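Pre-run checklist: kitchen planner in simulation
Release branch: Tirkari 2. Filled in by Inger Thorlacius, December.

1. Collision meshes loaded for both arms. OK.
Comment: I compared with the list from Bouchard. The names match now.

2. Joint limits read from the file, not from the old defaults. OK.

3. Scene seed written in the log. OK, seed 141.

4. Planner keeps clearance from open doors. CHECK AGAIN.
Comment: please read the note under the picture before you sign. 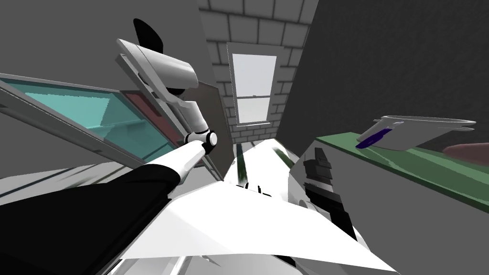 The clearance value is set in two places, and the second one wins without any warning. I lost one morning to this. For a pose such as this one, with the gripper raised between the glass cabinet door and the dark grey panel, the planner must use the door meshes at their open angle. Print the door angles at start and compare them with the scene file. If they differ, stop the run and write it down.

5. Emergency stop in the control loop answers from the keyboard. OK.
Comment: tested with the Hokero client only.

6. Perception node publishes before the planner starts. NOT OK.
Comment: on seed 145 the planner started first and planned with an empty object list. It gave no error – only a very confident path. I added a wait, but a wait is not a real repair. The planner should refuse to start when the list is empty.

7. Both arms are masked out of the depth image. OK on the left arm, right arm to be repeated.
Comment: check the mask with the arm high and with the arm low. The self-filter uses the link names, so a renamed link will come back as an obstacle.
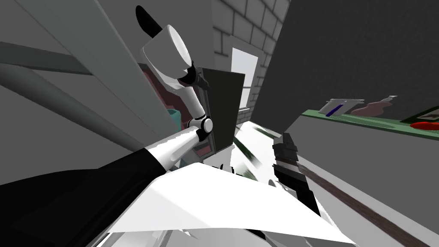
Barbara Bielecka replied that item 6 should block the release, and that she would prefer a hard failure to a longer wait. She also asked that the mask test be run from the Suvero script, so the result is saved with the log.

I agree with both. Item 6 is now marked as blocking. Items 4 and 7 stay open until the new logs are attached.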